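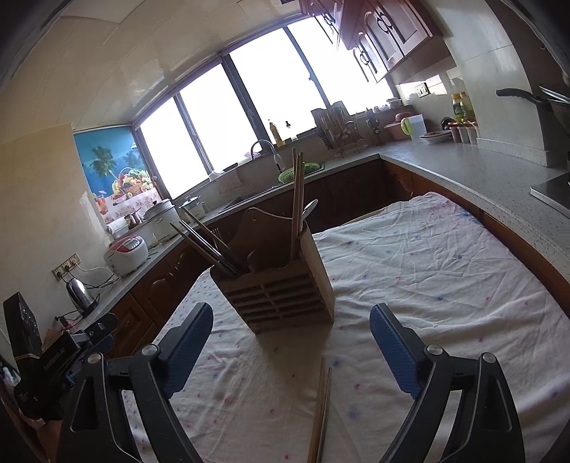
Attachment: chopstick holder on the kitchen table, jaws open over the two loose ones

From: Tamara Jitaru
To: gillton-grippers
Subject: Re: [gillton-grippers] jaw pads slipping on thin round stock

Bogdan Tudose wrote:
> Pads are the ribbed ones from the September print. They hold a
> spoon handle fine. Thin chopsticks roll out between the ribs.
> Is this rib pitch or closing force?

Pitch, I think. I printed mine with the ribs closer together and left the servo limit at 725. Raising it to 825 only bent the linkage.

Check the pivot pins too. If one side has play, the pads meet at an angle and a round stick walks toward the tips. Shim that before you reprint anything.

Two sticks lying side by side are a separate problem. I approach from above with the jaws wide and close slowly. Picking just one of the pair still fails for me more than I'd like.

Pad files are in the Sima folder, revision 8. Lenuța has the spare pins.

Tamara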